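Room correction (audio)

Room correction is the adjustment of a loudspeaker system to offset the effects of the room in which it plays. In home audio the term usually means digital filtering applied in a receiver, processor or powered speaker, based on measurements made with a microphone at the listening position. It is also called room equalization or, in product literature, automatic calibration.

Background

Sound from a loudspeaker reaches the listener directly and by way of reflections from walls, floor, ceiling and furniture. At low frequencies, where the wavelength is close to the dimensions of the room, reflections form standing waves known as room modes. A mode raises the level at some positions and lowers it at others, often by more than the variation of the loudspeaker itself. Above a transition region the modes overlap and the response is better described by statistics.

Early correction was done by hand with graphic equalizers and a pink noise source. Digital signal processors later made it practical to measure the response and compute the filters inside the playback equipment.

Measurement

Most systems play a swept sine tone or a noise burst through each speaker in turn. The recorded signal is processed to obtain an impulse response, from which level, delay and frequency response are found. A single measurement describes one point in the room, and a filter derived from it may make other seats worse. Systems for several listeners therefore take readings at a number of positions and combine them, either by simple averaging or by weighting the main seat.

The microphone is normally placed at ear height on a stand. Holding it by hand adds handling noise and reflections from the body. Background noise from ventilation or appliances limits accuracy mainly in the lowest octaves.

Filter types

Infinite impulse response (IIR) filters need little processing power and suit the narrow peaks caused by modes. Finite impulse response (FIR) filters can change phase independently of level but require long filter lengths at low frequencies. Mixed designs use IIR sections below the transition region and a short FIR filter above it.

Peaks can be reduced without much penalty. Deep dips caused by cancellation generally cannot be filled, as added power raises the direct and reflected sound equally and uses up amplifier headroom. Many products limit boost for this reason.

Implementations

The Granard processor applies up to 20 IIR sections per channel and measures at as many as 32 positions. Firnalon, a software package by Qusai Chamoun, runs on a computer and exports filters for external hardware. Wogan receivers correct only below a frequency chosen by the user, with a factory setting of 100 Hz. Sondik soundbars use built-in microphones and take no reading at the seat.

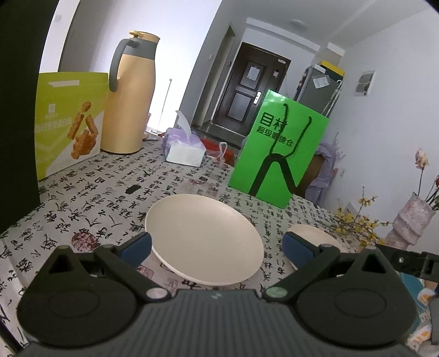

Limitations

Equalization does not shorten the decay of mid and high frequency reflections, for which absorbing or diffusing material is used. Correction also becomes invalid when speakers or large furniture are moved, and the measurement must then be repeated.

See also

Bass management
Impulse response
Room modes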